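Speaker notes - Moisture movement in solid timber boards
Flistimari workshop session, 3 Jun 2019
Speaker: Annick Deschamps

Slide 1. Title
Introduce self. Mention that Florian Carré takes the finishing session after the break, so questions on oils and lacquers go to him.

Slide 2. Why boards move
Wood takes up water from the air and gives it back. Below the fibre saturation point, any change in moisture content changes the size of the board. Above that point there is no change in size. Stress this, as it is often got wrong in the trade leaflets.
Movement along the grain is small enough to ignore in furniture. Movement across the grain is not. Tangential movement is commonly close to twice radial movement, so a flat-sawn board moves more across its width than a quarter-sawn one of the same species.
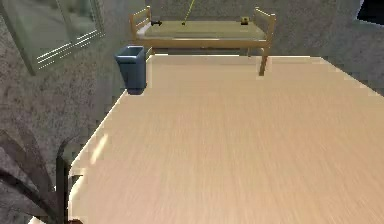
Slide 3. Cupping
The two faces of a flat-sawn board do not shrink equally. On drying, the growth rings tend to straighten and the edges lift on the bark side. Draw the end grain on the flip chart. Leave the drawing up, it is needed again for slide 6.
Finish on one face only makes matters worse. The bare face exchanges moisture faster and the board bends even when the timber was well dried.

Slide 4. The Bailly store readings
Yannick Chevalier logged 159 boards in the Bailly store, all from one delivery. Readings were taken with a pin meter, corrected for species and temperature. More than 56 of them were still above the target at the February check. The wettest were in the bottom rows of the stack, where the stickers had been set too far apart and the air could not get through.
Do not read the whole table aloud. Point to the bottom rows and move on.

Slide 5. Meter errors
Pin meters read the wettest layer the pins touch. Surface damp gives a high reading. Use insulated pins for core readings, and cut a sample for oven drying if there is any dispute.
Zero the meter on the test block first - Ysaline Marty has the block.

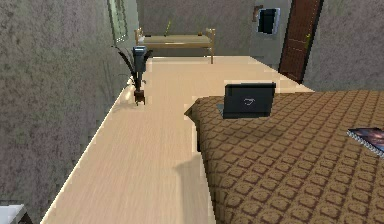
Slide 6. Fixing wide panels
Go back to the flip chart. A panel fixed rigidly along both long edges will split or push its frame apart. Use slotted screw holes, buttons or a sliding dovetail. Fix at the centre line where the design allows it, so that movement is shared between the two sides.
For floors, leave the expansion gap at every fixed upright, including door linings and pipes. Skirting covers the gap and is nailed to the wall, never to the boards.

Slide 7. Conditioning on site
Minimum 5 days in the heated room before laying, stacked on stickers with the wrapping off. The Wuline job had the boards indoors for the full period but still wrapped, and the readings had hardly changed.
If asked about underfloor heating: refer to the handout, section 2.

Slide 8. Questions
Handouts are by the door. Ysaline Fleury is collecting the meter loan forms.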